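Public Health Basics, Handout 5: Reading the daily numbers
Fri 4 September
By Niloufar Bakhtiari

Please read this before the seminar. We will use the same terms all semester, so it is good to have them in one place.

Incidence is the number of new cases in a given period. Prevalence is the number of people who have the disease at one moment, new and old cases together. Students mix these two very often in the first test.

A daily count depends on how many tests were done. If a town reports 128 cases from 300 tests on Monday and fewer cases after a weekend with little testing, we can not say that the infection goes down. Look at the positive share also.

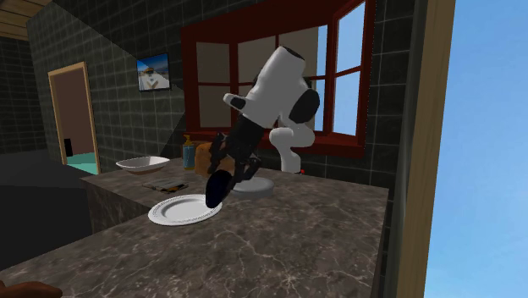
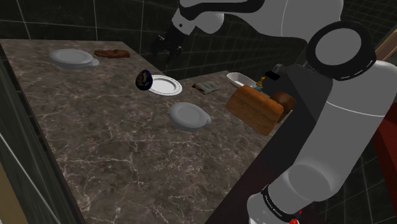 TRIVTHORPE, October

The dateline is from the practice report we will read in class. It gives 13 deaths "reported" in one day. Please notice the word. Some of these people died days earlier, and the report came late. For a curve by date of death you must wait, usually more than a week.

For the seminar:
- Write the definition of a seven-day average in your own words.
- Find one newspaper sentence which confuses incidence and prevalence.
- Bring your questions on reporting delay. Trevor's group should read Trefor Gape's notes first.

Contact: N. Bakhtiari, Vinthorpe College | © Vinthorpe College | Back to top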